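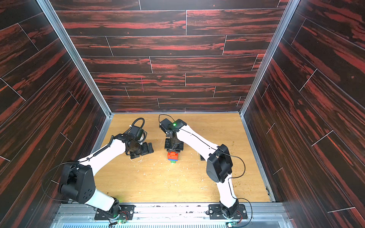 Tips for a Tidy Recording Session

Posted by Iqra Mirani in Workshop Tips

When you teach a pair of arms by guiding them through a job over and over, most of your trouble comes from plain old housekeeping. I have picked these up over the last couple of years, mostly the slow way, and I hope they save you an afternoon or two.

Wipe the plywood before you start, and once more at lunch. A damp cloth is plenty. Scuffs that are already there can stay, but sawdust moves between takes, and so does the pale grit that collects in the grooves of an aluminum rail (an old toothbrush gets it out nicely).

Toy bricks are lovely practice pieces – cheap, bright and easy to replace. Wash them in warm soapy water and let them dry overnight. Press each pair together with the same firmness every time, or you'll find one take pulls apart with a tug and the next needs a real wrestle.

Change the starting spots. I used to set my bricks down in the same comfortable place, and after 2399 takes we had a system that was very good at that one place and hopeless two inches to the left. Now I keep a stack of cards with positions scribbled on them and draw a new one each time.

Go slowly when both grippers have to meet in the middle. Bring one in, let it settle, then bring the other. My friend Aivar Kütt rushes this part and spends his evenings deleting.

Clip cables along the arm and leave a generous loop at the wrist. Bend every joint as far as the job calls for before you tighten the last clip.

Keep the fumbled takes that end well. A dropped brick that gets picked up again is worth having, so give it a label of its own and carry on.

Stop after 50 takes and have some tea. Tired hands make jerky movements, and you will see every one of them when you play the session back.

Next time I'll get to naming folders, which deserves a page to itself.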